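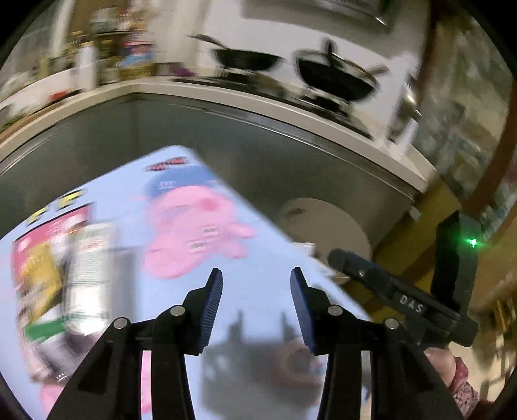
November, evening

Kitchen day, second go. Started after breakfast with the boxes along the wall and got through most of them by three. I had meant to be done by lunch.

The floor of the flat is still bad but the kitchen works now, more or less. I can cook in it. The worktop is white and shows everything, every crumb and every ring from a mug. The old one was brown and I never knew how dirty it was. Wiped it four times today. The metal fronts underneath are easier, grey, a damp cloth and then a dry one, though they pick up fingermarks round the edges.

Did the pans first. I tried both black ones in the cupboard by the cooker and they went in, but only with the big one on the bottom and the other wedged in on its side, and I know I wouldn't put them back like that after a week. So they are staying out on the counter. I use them every day anyway. The steamer and the jam pan have gone on the top shelf, where I need the step to reach them, and that suits me for things that come out twice a year.

The round white board is a nuisance. Too wide for the drawer, too wide for the slot beside the bin, and it rolls if I stand it on the counter. It spent most of the day leaning against the cabinet at floor level and I kicked it twice. I had a look on the Wamach site for one of those racks that hold boards upright, but they are all made for square ones. For tonight it is behind the bread bin. Not a proper answer.

The light-blue box with the pig on it has moved again. It came from the old place full of lids and plastic tubs, and before that it lived in the hall cupboard with the Christmas lights in it. I was going to flatten it for the recycling. Then I started putting things into it that had nowhere else to go: the icing nozzles, a ball of string, three candles, the spare plug for the sink, the thermometer I thought I had lost. By the middle of the morning it was half full and I was carrying it about with me from one end of the room to the other. It is a cheerful thing, the pig in his blue cap. I have put it at the end by the window and given myself until the end of the month to empty it.

Tubs and lids. Matched up what I could on the floor. Ended with 13 tubs that have lids and a pile of lids that fit nothing at all. Threw the odd lids out and kept two of the odd tubs for seeds. I know as soon as the bin goes I will find one of the missing ones at the back of the fridge.

Halász rang before lunch about the cooker hood. They can come next week but only in the morning, and they want the wall clear on both sides, so the spice rack can't go up yet. The jars are in a roasting tin in the meantime. Two lots of cumin, both open. Three of paprika. Tipped the cumin together and washed the jar. The bay leaves were grey and smelt of nothing, so they went.

Lunch was soup from the freezer and the end of the loaf. Ate it standing up. The chairs are still stacked in the other room under the curtains.

In the afternoon I did the drawers. Top one is cutlery, second is the things I reach for when cooking, third is tea towels, bottom is foil and bags and paper. The second one took the longest. I have far too many wooden spoons, and a potato masher with a bent foot that I don't like but use. Took the garlic press out, put it back, took it out again. It is in the charity bag now. So is the egg slicer, the smaller of the two sieves and the set of measuring cups from when I thought I would bake in cups.

The drawer liner from Sollano doesn't lie flat. I rolled it the other way overnight and it made no difference. Cut it a little short at the back and weighed it down with the rolling pin, and if it's still curling tomorrow I will use tape.

Read the meters while I had the torch out, as I'd been putting it off. Electric 1,281, gas 717. Wrote both on the back of the calendar and sent them in. It took longer to find the password than to read the meters.

One breakage, the lid of the blue butter dish, in the sink and my own fault. I had stacked it on top of the glasses. It's in two clean pieces and I've kept them in case I feel like gluing it, though the last thing I glued came apart in the washing-up.

The tap still drips if it isn't turned hard to the left. The man at Pistton said over the phone that it would be the washer and I could do it myself in ten minutes. I bought the washer last week. I have no idea which box it's in. I did think it was in the pig box, and took everything out on to the counter to look, and it wasn't.

Took the charity bag down to the hall so I don't start going through it again. Flattened six boxes and tied them up with the string, then put the string back where it came from. My back is sore on the left side from the low cupboard. I had to get right in with my head under the shelf to reach the corner, and found a clothes peg and a dried pea from whoever was here before.

Tea was eggs and fried potatoes, with both pans on the go. It was the first proper meal I've cooked here. The back ring is much fiercer than the front ones and I scorched the edges of the potatoes. I'll need to remember that. The window doesn't clear the steam very well without the hood, and I had to open the door to the landing for a bit.

Still to do: find the washer. Shelf paper for the tall cupboard. Hooks for the tea towels, the stick-on sort, as I don't want to drill into metal. Ask downstairs when the cardboard gets collected. Find somewhere for the white board. Move the jars before Halász come. Buy bread, washing-up liquid and a light bulb for the cooker end, small screw fitting.

Half past nine now and I'm going to have a bath if the water's hot enough.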